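Can it tidy my table yet?

14 comments | 81 shares

My wife asks me every January when the robot will come and clean our flat. She is half joking. I work at a packing company in Wallville, so in the family I am considered the expert on machines, even though my job is mostly to check labels.

This year I tried to give her a serious answer. I read a lot in the evenings and I also talked with the people at work. Our line has one machine which closes boxes, and it is very good. It closes 50 boxes and the last is the same as the first. But if one box comes a little bit open on the side, a human must walk there and push it with a hand. So I would say that the shop floor is solved only for the boring part.

At home there is no boring part. Every object is different and it lies how somebody left it. Take a phone case. It is thin, it is flat on the table, and the fingers must get hold of its edge before they can lift anything. I do it without thinking, maybe with a fingernail. For a gripper with two thick fingers it is a real task, and putting the case in a bin is the easier half.

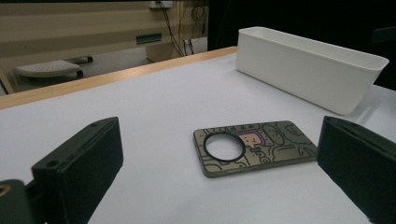
Noreen Kazmi wrote to me that I am too strict with the machines. In her opinion a slow robot which picks up 96 things out of a hundred is already a help, because she can pick up the other four herself, and she would let it work at night when everybody sleeps.

I thought about this for some days. She is right about the slow part, I don't need it to be fast. But I am worried about those four things. If they are socks, fine. If one of them is a glass, I will hear it at three in the morning, and then I have more cleaning than before.

So my answer to my wife was: for carrying and for closing boxes, yes. For our table, not yet. She said okay and gave me the cloth.

392 views | Share | Leave a comment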